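Brindura Large-Format Paver, Light Grey

If you've ever had to look after a big open forecourt, you'll know how much the colour of the ground matters. Our Brindura paver is the pale one in the Kotian range, and it's the one we sell most of to councils, colleges and anybody else with a lot of area to cover in front of a building they're fond of.

Riaan Chauke in our Geelong yard likes to lay a few out on the concrete for visitors, and you're very welcome to come by and do the same. Bring a bit of your own brick or render if you can – greys are funny things, and a sample looks different beside cream than it does beside charcoal.

Details
Size: 585 x 585 mm
Colours: light grey, ash, oatmeal
Finish: honed or lightly shot-blasted
Joint: 8 mm recommended
Minimum order: 2 pallets
Product code: KB-327

Where it suits
Plazas, courtyards, wide footpaths and school entries. We're especially fond of a pale ground in front of a pale building, with a few trees along the base to break things up. Under a cloudy sky the whole place still feels light and open, and a curved front like this one gets plenty of room to show itself off.
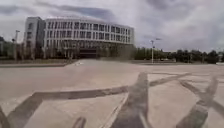 Ordering and delivery
Pallets go out from Monday, and Parvathi Krishnan will ring you the afternoon before to sort out a time and ask about truck access. Samples are free, and we don't need them back.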